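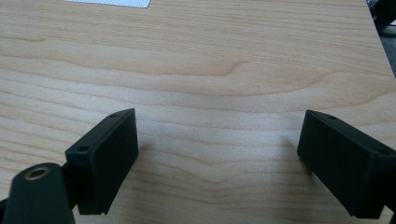 # Gripper reports "object held" when the jaws are open and nothing is between them

**Posted by Hettiarachchi Workshop Office**
Kanside Community Help > Automation > Faults and Safety

Our training workshop operates a small hand-held gripper with two parallel fingers, used at a bench for pick-and-place recordings. The same finger design is fitted to a bench arm in the adjoining room, and both units share one controller type and one settings file.

Since November we have experienced the following fault. The operator opens the jaws fully over a bare part of the table. The controller then reports "object held" and keeps that status until power is removed. On the hand-held unit this is an inconvenience, as it spoils the recording. On the bench arm it is more serious. The arm takes the status as permission to proceed to the next position, and on one occasion it did so while a trainee was still placing a part. Contact was made with the trainee's sleeve. There was no injury, and the arm has been locked out of service.

The following has been done so far:

- Fingers removed, cleaned and refitted on both units.
- Power supply replaced on the hand-held unit.
- Settings file restored from the copy supplied with the equipment.
- Log reviewed. The jaw position reads 664 at full opening when the fault is present. The file gives 3000 as the value for fully open and 110 as fully closed.

The motor does not sound strained, and the jaws can be seen to open to their usual width. The fault appears more often at the start of the morning session than later in the day, although we have not kept a proper record of this.

We would be grateful for advice on two points. First, is this likely to be a mechanical fault, a sensor fault or a settings fault? Second, what should be in place before the arm is returned to service?

---

**Ustby Bench Group**

We had a gripper that did something similar and it was the cable. Wiggle the cable where it enters the handle and watch the number on the screen. If it jumps, replace the cable. We would not spend time on the settings.

---

**Angus Nepia**

The reply above may prove correct regarding the cable, but I would ask that the test not be carried out on the bench arm with motor power on. A cable that is moved by hand while the controller is reading a false position can cause the arm to start without warning. Please isolate the motor supply first and read the position value with the logic supply only. If your controller does not permit this, carry out the test on the hand-held unit and leave the arm locked out.

With regard to your first question, the log gives a useful starting point. The jaws are physically open, yet the reported value is far below the value for fully open. The controller has been told to open, sees the movement apparently stop short, and concludes that something is in the way. Many simple controllers do not measure grip force at all. They compare the position requested with the position reached and call any lasting difference an object. Your documentation should state whether yours works in this manner.

I would proceed in this order:

1. With motor power off, move the jaws slowly by hand from closed to open, provided the manufacturer permits the mechanism to be moved in this way. Write down the position value at several points. It should change steadily in one direction. A sudden drop suggests the sensor, its connector or the cable. A steady reading that ends at the wrong value suggests that the sensor has shifted on its shaft.
2. Inspect the linkage pivots and the finger screws on both units. Wear at a pivot normally produces a small error and would not by itself explain a difference as large as yours. A loose coupling between the shaft and the sensor could.
3. Exchange the cables between the two units, both isolated, and see whether the fault follows the cable.
4. Only then run the calibration routine again. If it is run first, the routine may store the false value and hide the fault for some weeks.

The pattern you mention at the start of the morning would be consistent with a connector or a solder joint that opens when cold, though I would not rely on that without a written record. A log sheet kept at the bench for 6 sessions would settle the matter.

On your second question, the sensor fault and the incident should be treated separately. The sensor failed, and it will fail again at some point in the life of the equipment. The contact with the trainee occurred because the arm was permitted to move while a person was within reach, on the strength of a status that was never intended as a safety signal. Repairing the cable does not correct this.

Before the arm is returned to service I would expect a guard or presence-sensing device suited to the reach of the arm, connected to a safety-rated stop input and not to the ordinary program. I would also expect the program to reject an "object held" status received after an open command, and to halt with a fault message. The second measure is useful but is not a substitute for the first. The risk assessment should be revised by a competent person, and the sleeve contact entered as an incident even though no one was hurt.

We went through much the same exercise at Fustthorpe with a larger arm. The guard took longer to obtain than the sensor – please allow for that when planning your sessions.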